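April, just before supper

My legs are killing me, and I still have sand in my socks even though I've shaken them out on the back step. I finally walked the grounds at Minstead! I have been saying I would do it since I signed up for the walking log, and every time I talked myself out of it because of the laundry or the phone or the plain fact that my good shoes were in the other closet. Well, today I found the shoes, filled the green water bottle (the one with the lid that squeaks) and went. 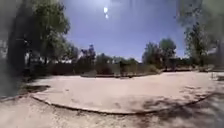
I'd made up my mind on the bus that I wasn't going to rush. Last time I tried a walk like this I charged off like I was late for the dentist and had to sit down before I'd gotten anywhere, so I kept it slow and let my mind wander. Mostly it wandered to the Lisura curtains, which I still haven't hemmed, and whether I can get away with just taping them up until summer. I think I can. They're behind the couch – who's going to look?

I also did some arithmetic in my head, which I never do for fun. I had 1,357 steps on the counter by the time I stopped for my first drink, and I was so pleased with myself that I ate half the crackers right there. I know that's a tiny number to people who do this properly. I don't care, I wrote it on my hand.

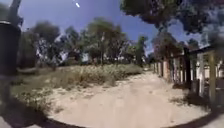

My hat is going to have to be replaced. It's the straw one I got at Vumetti, and the brim has gone floppy on one side so it flaps over my ear whenever I turn my head. I like my shade and there wasn't any to speak of on the wide sandy path, the one that runs straight on between the weedy grass and the long wooden fence. Walking on that loose sand is hard work too! It had ruts and footprints in it already, and I tried putting my feet in other people's prints for a while, thinking it would be easier, but their strides were all wrong for me and I felt silly and gave up. The grass on the left would be knee high on me, all straw colored with gray seed heads, and I thought about picking some for the jug in the hall. I didn't. The last time I brought grass home I was sweeping up seeds for weeks.

Crackers ran out. Note for next time, bring 2 packs and the cheese.

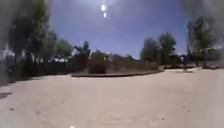
Blue sky all the way up, and that sun!

I really should have put sunscreen on the back of my neck. I did my nose and my arms and felt very responsible, and now there's a pink stripe right above my collar. I've put the Zawadzka cream on it, the one in the dented tub, and it smells like cucumbers and old cupboards but it does take the sting out.

What else? The walk took 53 minutes by my watch, and that includes the cracker stop and the time I spent getting a pebble out of my shoe, hopping around on one foot and holding on to nothing. I had been hoping to come in under the hour, so I'm counting it. 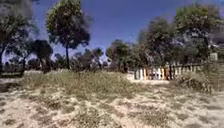

Then I nearly missed the 62 going home because I'd put my bus card in the wrong pocket, then in the right pocket, then couldn't remember which was which. The driver waited. I said thank you probably four times. I sat near the back with my shoes untied and drank the rest of the water, which was warm by then and tasted like the bottle, and it was still wonderful.

Soup from the freezer tonight, and toast. I want to go again next week if my knees agree – maybe earlier in the day, and with different socks. The shoes are outside the door and I need to remember to bring them in before bed.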